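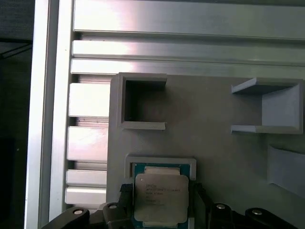
## 4. Fitting the processor and first start

The Drodano 80 ships as a bare case, a board and a bag of screws, on the theory that you wanted a desktop PC you could call your own. Set aside an evening. Jade MacLeod in our support room says 45 minutes, but she has built over 63 of them and doesn't stop to read.

**Caution:** Unplug the power supply before you begin. Switching it off at the back is not unplugging it.

1. Lay the board on its cardboard box. A bedspread is softer, and also full of static.
2. Touch bare metal on the case. Do it again whenever you come back from the kitchen.
3. Lift the socket lever all the way up and open the cover.
4. Find the small triangle on one corner of the processor and match it to the triangle on the socket.
5. Hold the processor by its edges and lower it straight down. If it won't sit flat, lift it out and go back to step 4. Pushing is how we sell replacement boards.
6. Close the cover and bring the lever down until it hooks. It will feel stiff and may creak. Keep going.
7. Put a pea-sized dot of paste in the center of the lid. People hold strong views about the shape of this dot. You may ignore them.
8. Seat the Flindska cooler and tighten its four screws a few turns each, corner to opposite corner.
9. Plug the fan lead into the header marked CPU_FAN. The one marked SYS_FAN also fits, and will get you a warning at every start.

**Note:** Cooler bought before March? The bracket goes on the other way up. Þórarinn Kvaran drew the old leaflet and has heard about it.

### If nothing happens

- No lights: check the switch at the back, then the wall outlet, then your memory of step 9.
- Fans but no picture: reseat the memory sticks until they click at both ends.
- Error 53: the cooler isn't making full contact. Power off, unplug, wipe away the old paste and repeat steps 7 and 8.

Memory and drives are covered in Section 5.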